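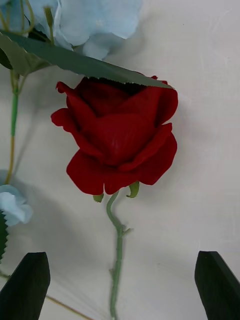 Hakthorpe Silk Flowers — Customer Help
Ticket subject: Stems won't stay where I put them, and one head keeps sliding off
Status: Resolved
Product line: Ronden mixed stems (roses, hydrangeas, greenery)
Opened: August 17, 2025

Customer wrote:

Hello there, and thank you in advance for reading all of this, because I know I go on a bit! I bought the Ronden roses and blue hydrangeas for the entry hall at our community library in Vilville, and I love the colors, I really do. The trouble is that I can't get an arrangement to hold. I set everything in the vase, step back to look, and by the time I've made a cup of tea the hydrangeas have swung around to face the wall. The roses are better behaved, but they came with a bend near the top from being packed and I'm afraid to straighten them in case I snap something.

On top of that, one hydrangea head slides down its stem whenever I tip it. I have pushed it back on more times than I care to admit. Should I glue it, or will that spoil things if I want to wash the flowers later? 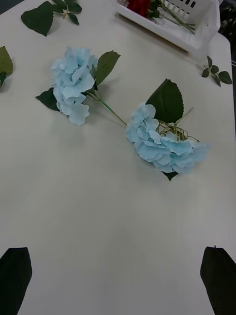 I should add that the vase is a tall one with a wide mouth, from the Aasen range, and I have nothing in the bottom of it except a handful of glass pebbles. My sister-in-law thinks that's the whole problem. I would like her to be wrong, but please tell me the truth.

First reply from support:

Thank you for such a thorough note — it saves us both a lot of back and forth. I'm sorry the hall display is giving you grief. I'm afraid your sister-in-law has a point about the pebbles. Hydrangea heads are wide and they catch their own weight on one side, so in a wide-mouthed vase they'll turn until they find something to lean on.

Before we talk about glue, would you try these for me?

1. Take everything out and lay it flat on a clean table, roses together and hydrangeas together, with the leaves facing up. It's much easier to see which stems are bent and which are simply tangled.

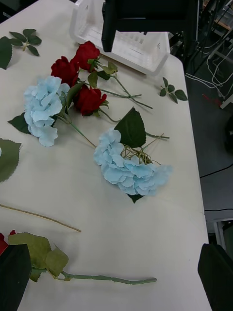

Red roses and blue hydrangeas laid out on the table, with the basket at the back.

2. Leave the bends in the roses for now. A soft curve looks natural, and you may find you want it. If you do straighten one, hold the stem on both sides of the bend and ease it slowly with your thumbs. Please don't pull from the flower head.

3. Cut a block of dry floral foam to fit snugly in the bottom of the vase and cover it with your pebbles. Put the greenery in first, then the hydrangeas, then the roses.

4. For the sliding head, wrap a single turn of green floral tape around the stem just below the flower and press the head down onto it. Skip the glue until we know whether the tape holds.

Customer wrote:

Well, I have had a lovely afternoon with this and I feel a bit foolish about the pebbles. The foam made all the difference to the hydrangeas. The tape worked on the sliding head too, although I needed two turns.

I do have one thing left over. The thin stems lean outward once they're in, even with the foam, and I can't seem to get one to stand up by itself in the middle.
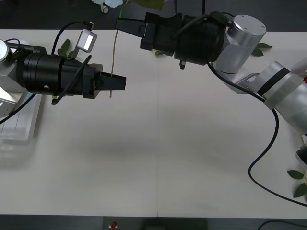 Thin stems are the fussiest part of any arrangement, so please don't feel foolish. Most of the leaning comes from pushing them in at a slight angle without noticing, usually when we reach across the vase with one hand. Get the stem upright before anything else goes near it, the way the one in the upper middle of the view is standing, and have a grip ready on either side of it. With two hands, you can steady it low down with one and press from higher up with the other. If it still tips, pull it out and start a fresh hole a finger's width away, as the old hole will only guide it back to the same lean.

If the foam has gone crumbly from repeated tries, turn the block over and use the other side. Dust the petals with a soft paintbrush once in a while, and keep the display out of strong sun if the hall allows it.

Customer wrote:

A fresh hole did it! It's standing straight as can be, and the roses are tucked in around it with their bends left alone. You can close this now. I'll be back before the holidays for more greenery, so keep some of the serrated leaves aside for me.

Ticket closed by customer.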